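Writing > Fantasy > Worldbuilding

04/04/2022 - by Tseng

How to name the places in your fantasy world

Start with the map, even a poor one. Mark the rivers first and name those before any town.

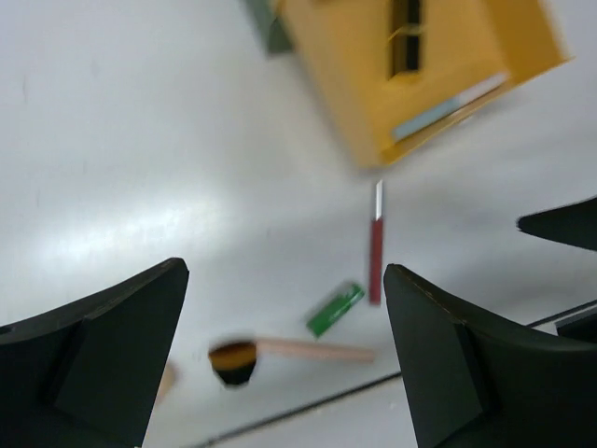
Next, pick two or three endings and keep to them. In my draft the hill farms end in -wood, so Gurwood came easily.

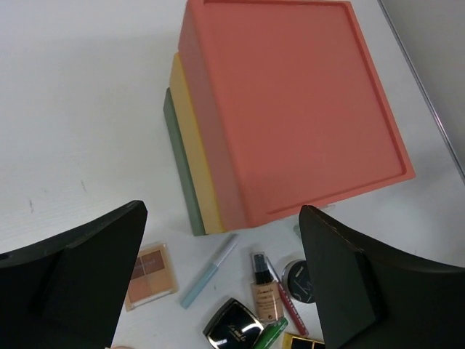
Say each name aloud. Vilby and Gudstead are hard to mix up - two towns that both start with Gud would not be.
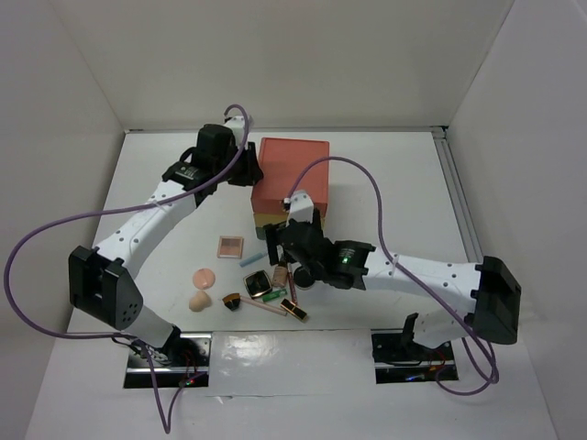 Then cut. My list had 118 names and the story used 42. Keep the spares in a separate file for later books.

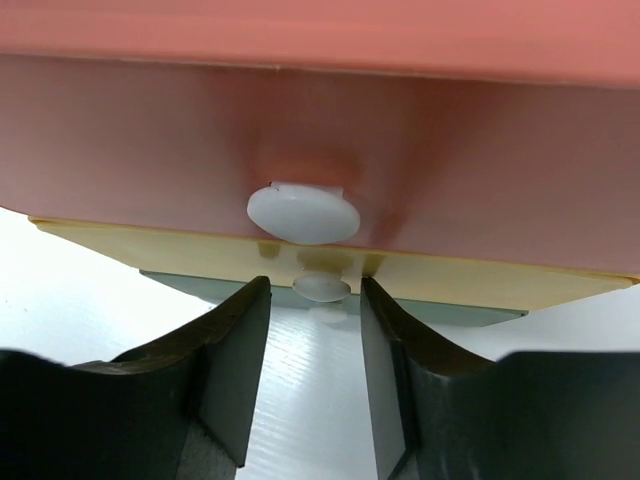 Vilby replied that rivers should come last, as settlers name the ford they live by before the water itself.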